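クラステヴィア（Clustevier）写真のページ
ぶどうと白い皿、セトリーの夜

「白い皿に載せれば、果物はたいていおいしそうに見える」。この言い回しを、器の売り場でも料理の本でも何度となく読まされてきた。私は疑っている。白い皿が何かをしてくれたという証拠を、まだ一度も見せてもらったことがない。果物がもともときれいだっただけのことを皿の手柄にしているのだろう、と前号の片隅に書いたところ、セトリーのオタカル・ソコルさんから「では夜に見に来てください」と返事が来た。夜に、というところがすでに怪しい。昼の光で見せたくない理由でもあるのか。

そんなわけで1月14日、セトリーまで出かけた。駅から坂を上がり、途中で一度曲がりそこね、同じパン屋の前を往復した。地図には坂の傾きが書いていない。今回のページはその晩のもので、例によって写真は少なく、文のほうが長い。短くしてくれという投書が毎号届くのは承知している。写真に一行か二行だけ添えるのが正しい写真のページだ、という意見にも反対はしない。ただ、一行で言い切れるようなことは、たいてい見る前から決めていたことなのだ。

夜の窓と、緑の文字

部屋の窓は細い白い桟で格子に仕切られている。外は真っ暗で、ガラスの向こうには何も見えない。器の本に出てくる窓辺はいつも朝で、薄いカーテン越しに柔らかい光が差していることになっている。私の知っている家では、朝にぶどうを皿に盛って眺める人などいない。果物を出すのは夕飯のあとで、窓はこのとおり黒い。その点でソコルさんの言う「夜に」は、疑ってかかった私のほうが間違っていたのかもしれない。かもしれない、までにしておく。
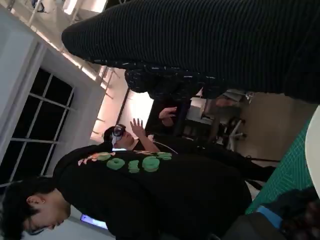 第167号　61ページ

黒いパーカーの背に、ふくらんだ緑の字で「0169」とある。番地なのか、年号なのか、何かの通し番号なのか、知らない。最近の服に書いてある数字には意味がないことが多いし、意味を尋ねると着ている側が困るだけなので、私は尋ねないことにしている。むしろ目が行ったのは、緑の字の上にある桃色と橙色の小さな花の刺繍のほうだ。数字だけで済ませておけばいかにも無愛想なものを、花を一つ足したせいで急に気が優しそうに見える。服を作った人の勝ちである。私は数字のほうは信用しないが、花は少し信用する。

奥ではゴーグル型の機械を着けた人が片手を上げ、指を開いている。VRというものについても、私は以前から懐疑派である。ぶどうのある部屋でぶどうを見ずに何を見るのか、と言いたくなるが、言ったところで、文章を書いている間の私もぶどうを見ていない。どちらがましかは決めかねる。

壁の一角が淡い桃色がかった白に明るく光っていて、部屋の明かりの印象はほとんどこれで決まっている。果物を見るのに桃色の光はどうなのだろう。赤いものはだいたい、桃色の光のもとで得をする。精肉売り場の照明を思い出してもらえばいい。もし皿の手柄を調べたいのなら、まず明かりの手柄を差し引くところから始めなければならないはずで、そんな計算をした料理の本を私は読んだことがない。

房のこと

赤いぶどうである。品種はあえて書かない。というのも、この欄で以前、品種名を断定して書いて、読者からまとめて叱られたことがあるからだ。私には赤いぶどうと黒いぶどうと緑のぶどうの区別しかつかず、その区別も光によってあやしくなる。栗色に近い粒、濃い赤紫の粒、紫がかった赤の粒が同じ房に混じっているのだから、「赤いぶどう」という言い方さえ雑なのだろう。

ぶどうの見分け方として世に出回っているものを、ここでいくつか疑っておきたい。

まず、粒の表面の白い粉が多いほど新しい、という話。半分は本当だろうと思う。粉は触れば取れるので、粉が残っていればあまり触られていない、というところまでは納得できる。けれども触られていないことと新しいことは別の話だ。誰にも触られないまま棚の奥で古くなったぶどうというものだって、あるに違いない。私の家の冷蔵庫にはあった。

次に、軸が緑なら新しい、という話。こちらのほうがまだ信じられる。軸は茶色くなり、茶色くなった軸が緑に戻ることはない。逆戻りしないものだけが目印になる。ただし店によっては軸を下にして箱に詰めてあるから、見せてもらえないこともある。

それから、房の上のほうが甘い、という話。これには反論する材料がない。反論したくて十一月にひと房を上から順に食べてみたのだが、途中で満腹になり、下の粒の評価が辛くなった。下から食べ直すべきだったが、もう一房買うほどの情熱はなかった。十一月のぶどうは安くもなかった。

粒の張りについても書いておく。張りのある粒は良い粒だ、とよく言う。だが薄い皮がぱんと張った粒ほど、持ち帰る途中で割れる。割れた粒は隣の粒を汚し、翌日には房のその辺りがまるごと駄目になる。良い粒ばかりの房を買ってきて、その日のうちに食べ切れない家では、良い粒であることがかえって弱点になるのだ。ひとり暮らしの人に「張りのある大房を選びましょう」と勧める記事は、いったい誰が食べるつもりで書いているのだろう。

葉が一枚つくと

下の一枚では、房の陰から緑の葉がのぞいている。葉つきの果物というものを私はあまり好まない。みかんに葉が一枚ついているだけで値が上がり、しかも葉は食べられない。葉があると畑から来たように思えるのだと店は言うが、葉がなくても畑から来ているのである。それでも、赤紫の粒の横に緑があると目がそちらへ寄っていくのは認めるほかない。房は下に向かって細くなっていて、子どもがぶどうの絵を描くときのあの三角形にかなり近い。

白い手すりのような金属の棒が斜めに走っているのも目に入る。細い棒が交差していて、房の丸みとは少しも似ていない。似ていないから房が丸く見える、というのがソコルさんの説で、これは私も保留つきで受け取っておく。手元の袖の黒い編み地も同じ役目をしているのだそうだ。細かい畝の並んだ黒い布の近くでは、つやのある粒はよけいにつやつやして見える、という。それなら皿はいらないのではないか、と私が言うと、ソコルさんは少し黙って、それから「皿の話はまだです」と言った。話をはぐらかされたように思うが、顔は真剣だった。 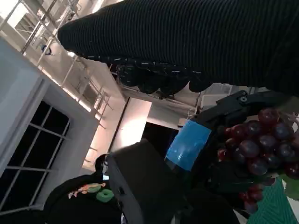
皿のこと、敷物のこと

さて皿の話になる。白い四角い皿で、角は丸めてあり、縁がわずかに高い。表面につやがあって、光が柔らかく渦を巻くように映る。

四角い皿に対する私の疑いは古い。丸い皿なら食器棚のどの向きにも入るが、四角い皿は向きを選ぶ。重ねるときも、少しずれただけで角が飛び出す。角が丸めてあるからといって、四角いことの不便が消えるわけではない。洗うときには、丸い皿なら手首がひとりでに回るのに、四角い皿では角のところで手がいちいち立ち止まる。角が丸い四角い皿は、四角のくせに、丸の顔色もうかがっている。どちらかに決めたらどうかと思う。

もっとも、ぶどうの房に関してだけ言うなら、四角い皿にも分があるかもしれない。房はだいたい細長く、丸皿の真ん中に置くと両側がやけに空く。四角なら対角線に置ける。対角線は一辺より長い。これは幾何の話なので、疑り深い私にも疑えない。そこへ房の先の細いほうを角に向けてやれば、まあ、おさまりはよいだろう。ただし房はいつも対角線のとおりに伸びているとは限らず、軸のところで曲がっているものが多い。料理の本の房だけが、なぜかまっすぐだ。

カロリナ・モライスさんは、この欄に時々手紙をくれる人で、ストムトン（Stomton）の器屋に長く勤めていた。四角い皿のことを前もって相談しておいたところ、「売れるのは四角、使われるのは丸」という返事が来た。ではなぜ四角を売るのかと重ねて訊くと、「使われるために買われる皿ばかりではないので」とある。これは器屋の側の人が言ってよいことなのだろうか。辞めたあとだから言えるのだろう。手紙の残りは、引っ越しの際に白い大皿をすべて人に譲り、青い小鉢だけ残したという話だった。青い小鉢にぶどうを入れると沈んで見えて、それが好きなのだという。

白い皿の弱みについても、モライスさんはいくつか教えてくれた。フォークの跡が灰色の筋になって残ること。店の棚で揃って見えた白が、家に帰ると隣の白と違う白であること。果物の汁はすぐ拭けばよいが、拭くのは翌朝になること。最後のひとつは皿の弱みというより人の弱みだと思うが、器の評判は使う人の怠け具合まで込みで決まるものだ、と手紙には書いてあった。

敷物のほうは緑のカッティングマットである。白い細かい方眼に目盛り、六角形や角度の線もうっすら入っている、あの手のものだ。本来は刃物で紙を切るときに敷くもので、果物の下に敷くものだとは、どこの説明書にも書いていないはずだ。しかし私はこの組み合わせに、皿よりもよほど感心した。緑は葉の色に近いから、赤いぶどうの下にあって不自然でない。しかも方眼があるおかげで、大きさがごまかせない。料理写真がよくやる手として、小さな皿に盛って大きく見せるというのがあるが、目盛りの上ではそうはいかない。見る側が疑うための道具が、初めから下に敷いてある。これくらい正直な食卓を私は知らない。

もちろん難もある。カッティングマットに食べものを直に置くのは、私なら遠慮したい。切り傷のついたマットには汚れが入りこむ。料理に使うなら料理用と決めて、紙を切ったものとは分けておくべきだろう。我が家の一枚は糊と鉛筆の粉で灰色になっており、ぶどうどころか封筒を置くのもためらう。それから、方眼があると物をまっすぐ置きたくなるのも困ったところで、私などは皿の辺が線に合っていないと、それだけで話が耳に入らなくなる。

置く場所も食卓とは限らない。床に敷いて、しゃがんで見る。椅子に座って見下ろすのと、しゃがんで見るのとでは、同じ房の厚みがまるで違う。平たく見える房も、低いところから見れば山である。器の売り場で皿を選ぶとき、私たちは棚の高さで見ている。家では座って見る。床まで下りて見る人はまずいない。評価する高さと使う高さが違うのだから、売り場での「おいしそうに見える」が家まで届かないのは当たり前なのだ。

まだ空いている皿

ベージュ色の床に緑のマット、左に房、右に皿。皿の上には何もない。脇には黒い針金のラックがあり、小さな黄色い札がついている。白いズボンに黒い上着の人が身を乗り出していて、上のほうには椅子のキャスターが覗く。

正直に書くと、この晩いちばん長く眺めていたのは、この並びだった。皿の外にあるぶどうと、何も載っていない皿。白い皿の効き目を疑う者としては、載せてしまったあとの姿だけ見せられるのがいちばん困る。比べる相手がないからだ。前と後とがあって、はじめて文句の言いようがある。

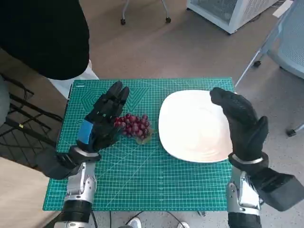

ソコルさんは、皿の白さはぶどうを引き立てるのだと繰り返した。私は、緑のマットの上の房はもう十分に引き立っている、と繰り返した。どちらも相手の言い分を一度は最後まで聞いたので、議論としては上等の部類だと思う。途中で話は、房から粒を外して盛るべきかどうかに逸れた。ソコルさんは房のまま派で、理由は軸がきれいだから。私は外す派で、理由は軸が邪魔だから。外した粒は転がる、とソコルさんが言い、それは縁のある皿なら止まる、と私が答え、答えたあとで、自分が皿の肩を持ったことに気がついた。あの縁のわずかな高さには、たしかに役目がある。白いことの手柄ではないにせよ、縁の手柄はあると訂正しておく。

キッチンばさみで房を小さく切り分けておくという折衷案もある。枝ごと何粒かずつの小房にしておけば、手に取りやすく、転がりもしない。理屈は完璧なのだが、やってみると、最後に残るのはいつも枝だけの小房である。粒だけ取って枝を皿に戻す人が必ずいて、枝の林の中から粒を探すことになる。器がどうのという前に、枝を捨てる小皿をもう一枚出すべきで、この二枚目の小皿について書いてある本も見当たらない。

水洗いの話も出た。食べる直前に洗うのがよい、と誰もが言う。私もそうしている。しかし客の前に出すぶどうは、洗ったあとで水気を拭いたほうがよいのか、しずくを残したほうがよいのか。広告のぶどうには必ずしずくがついている。あれを家でまねると皿に水がたまり、下の粒が水に浸かったままになる。しずくのついたぶどうがおいしそうなのは、写真を撮る間だけだ。私は拭く。布巾に赤い色がついたことが一度あって、それ以来、紙で拭いている。

帰り道、坂の下にあるテクレアブ（Tekleab）という喫茶店がまだ開いていたので、疲れた足を休めた。果物の盛り合わせを頼むと、ぶどうは紺色の深い鉢に入って出てきた。暗い色の鉢で、しかも照明は黄色く、粒の色などほとんど分からない。味は良かった。これをもって白い皿は不要であると書きたいところだが、私は空腹だったし、寒い道を歩いてきたあとでもあったので、証拠としては弱い。自分に都合のよい証拠ほど疑うというのが、いちおうこの欄の決まりである。

読者からの便り

前号の白い皿の件には、賛否どちらの便りも届いた。賛成の便りのうち一通は、白い皿は汚れがよく分かるから好きだという内容で、おいしそうに見えるかどうかの話は一度も出てこなかった。反対の便りには、あなたは皿を一枚しか持っていないのだろうという推測が書かれていた。二枚持っている。一枚は欠けている。

盛りつけた果物は写真に撮ると色が変わる、どうすればよいか、という質問もあった。私に訊かれても困るのだが、セトリーで見たかぎりでは、まず明かりの色を気にしたほうがよさそうだ。桃色の光、白い光、黄色い光で同じ房を見比べてから、それでもまだ皿を買い替えたいかどうか考えてみてはどうか。電球のほうが安い場合もある。

カッティングマットの上に果物を置いたところを家族に見られて笑われた、という便りが届くことも覚悟している。先に書いておくと、笑った家族にも方眼の目盛りを読ませてみるとよい。自分の家のぶどうの房がどれほどの長さなのか、即座に答えられる人はそういない。私も答えられなかった。帰ってから測ろうと思っていて、測る前に食べた。

次号の写真のページは、柿と黒い盆を予定している。黒い盆に柿を置くと秋が深まる、という一文をどこかの本で読んで以来、ずっと気に入らないのである。お便りの宛先は、これまでどおりクラステヴィア編集室、私書箱603。葉つきの果物を擁護するご意見も受けつけている。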